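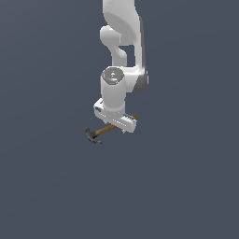 Teaching a Simulated Arm to Hold a Hammer (and Not Fling It)
Project report, Murham Shared Workshop student program
Lakmal Seneviratne

What I wanted to do

My plan at the start was big. I wanted a robot arm that could pick up a tool off the pegboard in our shared workshop and hand it to whoever was at the bench. My mentor, Witold Borkowska, listened to the whole pitch, nodded a lot, and asked me which tool. I said all of them. He said pick one.

So I picked the hammer, mostly since everyone in the workshop borrows the hammer and then wanders off with it. We don't own an arm yet (we're building the bench mount for one, more on that below), so the grasping part got done in simulation on my laptop while the real bench slowly came together around me.

The bench

I'll start with the woodwork because it ate most of July. The mount is a steel plate bolted through a double layer of plywood, and it sits on the old bench frame we got from Villanueva, the furniture shop that closed down the street. The frame wobbled. I fixed the wobble by adding a diagonal brace, then it wobbled in the other direction, so I added another one. I also drilled the first set of bolt holes mirrored. If you ever look under our bench you'll find four extra holes and a pencil note from Witold that just says "hm."

The simulation

I wrote the control scripts in a little toolkit called Dekgate that an older student in the program put together. It loads an arm, a gripper and an object, and you tell the fingers where to go. I left out the room completely. No table, no floor, just plain gray behind everything, and the hammer starts out already between the fingers. That sounds like cheating and it kind of is! But I wanted to sort out the holding before the picking up, and every time I had a table in there the hammer would clip into it and shoot off sideways like a rocket.

The hammer model is a claw hammer with a wooden handle and a dark metal head. I drew it myself after measuring the real one with calipers. It took two tries to get the weight right. In my first version the head and the handle had the same density, so it balanced right in the middle and was super easy to hold. I was very proud for one whole evening. Then I balanced the real hammer on my finger and found the balance point way up near the head.

Where to grab it

With the weight fixed, the grip that used to work stopped working. If the gripper holds the handle far from the head, the head swings down and the handle turns between the fingers. Squeezing harder helps a bit, but the arm we're hoping to buy has a limit on that, so I put the same limit in the simulation and stuck to it.

I ended up testing 11 grip positions along the handle. For each one I ran 200 short trials where the wrist tilts, stops, and tilts back. A trial counted as a pass if the hammer hadn't turned or slid more than a little by the end. I called the script that does all this Skiner (it was supposed to be "Skinner," I made a typo in the folder name and by then too many things pointed to it).

The best spot was close to the head, with a stretch of handle still showing so the fingers don't bump the metal. The spot I'd have guessed, where a person holds it to hit a nail, was one of the worst. Of course a person has a palm and a thumb and can hang on. Two flat fingers are a different story.

The angle mattered too. I'd been keeping the hammer perfectly level because it looked tidy. Letting it hang diagonally, head low, made the whole thing calmer. I wish I'd tried that before I spent two evenings messing with friction numbers.

Things that went wrong

My laptop overheats after 100 trials or so in a row, so I ran everything in chunks with a desk fan pointed at it. I also lost one batch because I saved it over another batch with the same name. The file names have the time of day in them now.

The worst bug was a sign error in the wrist rotation. The arm would tilt the wrong way, hit its joint limit and shake. I stared at that for ages. Witold found it in a couple of minutes while eating a sandwich, and got mustard on my notebook.

Cost so far

Hardware for the bench came to 312 dollars, mostly the steel plate and the big bolts. The frame was free and the software was free.

What's next

I need to put the table back into the simulation and work on the pickup. After that comes the handover, and I still don't know how the arm should decide when to let go. Witold thinks it should wait for a tug on the handle. I'd like a foot pedal, partly because we already have one in the scrap bin, and I've started wiring it up on the end of the bench next to the vise.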